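About Trilton Home Study

Trilton started at a kitchen table in March, with Matvii Tymoshchuk teaching four neighbors how to keep the paperwork of a small household business from taking over the house. We still teach that first class, and we're still fond of it, but we've grown a good deal since then and now run 14 evening and Saturday courses in bookkeeping, letter writing and everyday office skills.

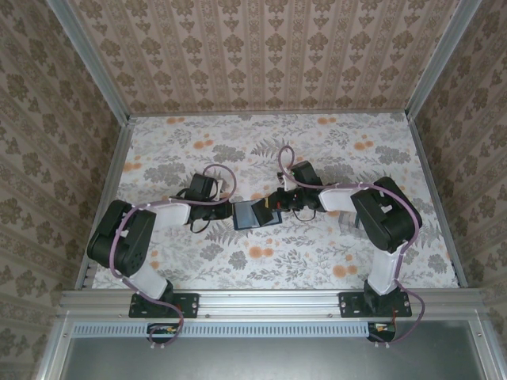 Most of our students come to us after years away from any kind of classroom, and they're often a little nervous on the first night — we were too, believe us! That's why groups stay small, the coffee is always on by six, and you're welcome to sit in on a class before you sign up for anything.

Our longest course, which we call Kureo, runs for 55 hours and takes you from a shoebox of receipts all the way to a tidy year-end.
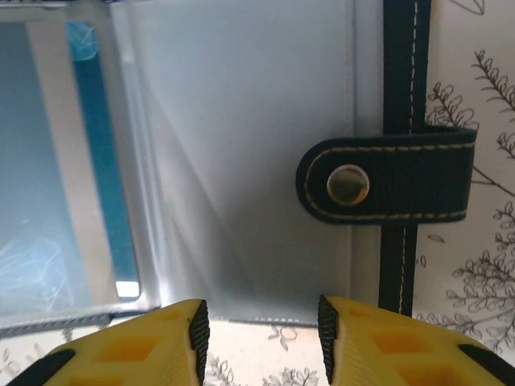
Every Kureo student builds a course file, and it goes home with you when you finish. Matvii has strong feelings about these files and will happily talk about dividers until the lights go out. A frosted plastic binder, the see-through kind, is his favorite, and plenty of our graduates tell us they still use theirs at tax time. Come by any Saturday morning and say hello — we'd love to meet you.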